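Home | Topics | Materials | How Things Are Made | Ask Us | For Schools

Why Do Towels Dry You?
Reading time: 2 minutes

Every morning, children all over the country step out of the bath and reach for a towel. A plastic bag would not dry them at all. A silk scarf would do the job badly. The answer lies in the way a towel is made.

Most bath towels are woven from cotton. Cotton grows as a fluffy ball around the seeds of a plant, and each fibre in the ball is a very thin tube. Water is drawn to cotton and clings to it.

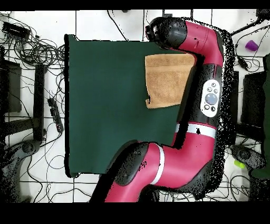

A tan towel with a textured terry surface.

Ordinary cloth has two sets of threads. The warp runs along the length and the weft runs across it. Terry cloth has a third set, called the pile. The pile threads are left slack on the loom, so that they stand up in little loops. All those loops give the water many more places to go.
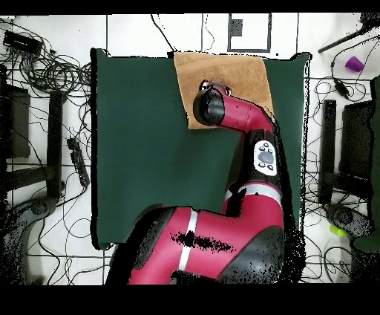 A towel spread flat on a dark green mat.

Water also has a habit of creeping into narrow spaces. Scientists call this capillary action. It is how a paper tissue soaks up a spill when only one corner touches it, and it helps plants to carry water up from their roots.
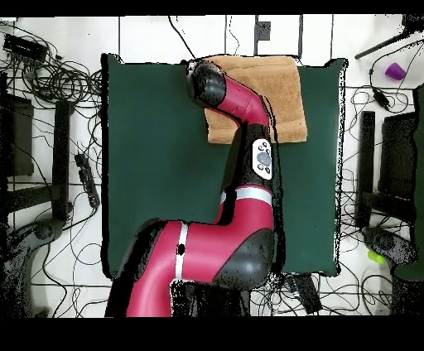

Terry cloth feels soft because of its pile.

At the Sedley Museum of Cloth, visitors may try this for themselves. Cut a strip from an old towel and a strip of the same size from an old shirt. Hang both with their ends in a bowl of coloured water and wait 11 minutes. Measure how far the colour has climbed on each strip – and write it down before the strips dry.

A towel that has soaked up water must give it back to the air. This is called evaporation. It happens faster when the towel is spread out, and slowly when it is left in a heap on the floor.
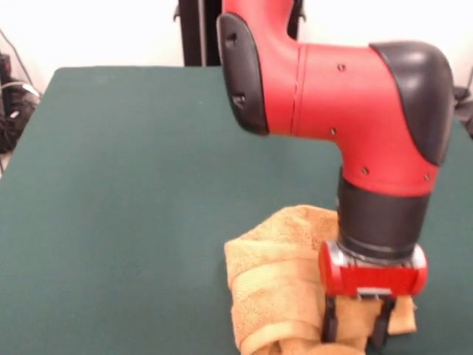

Folded cloth has less of its surface open to the air.

Written by Delphine Dvorak for the Sedley Museum of Cloth. Children's workshops take place every Sunday in the Holloway Room.

Comments (3)

Class 4, Plosier Primary
Our towel strip won! The shirt one only went up 2 cm.

Marnie's dad
Use an old tray under the bowl. We now have a blue windowsill.

T. Okell
Does this work with a flannel?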